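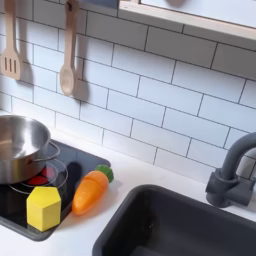 *Revathi Bhat*

7/8/23

All day with the toy kitchen again. Today's task was the carrot: take it from the edge of the cooktop and put it in the pot. By remote control I did 17 good demonstrations, and three I deleted, as my hand was shaking and the gripper pushed the carrot toward the sink. Cabrera says I should keep the bad ones too. I do not agree yet.

The yellow block stays beside the pot in every run. The robot must learn to leave it alone, and so must I — twice I went for it without thinking.

After lunch I tried guiding the arm by hand. It is heavier than I expected, but I feel better where the wrist wants to turn. With the controller I always turn too late.

We have 591 demonstrations in total now, for all tasks. Burbridge wants the carrot set finished before we begin with the faucet. I must ask him which side to approach the lever from. My shoulder hurts. Tomorrow I will rest after each 15 minutes.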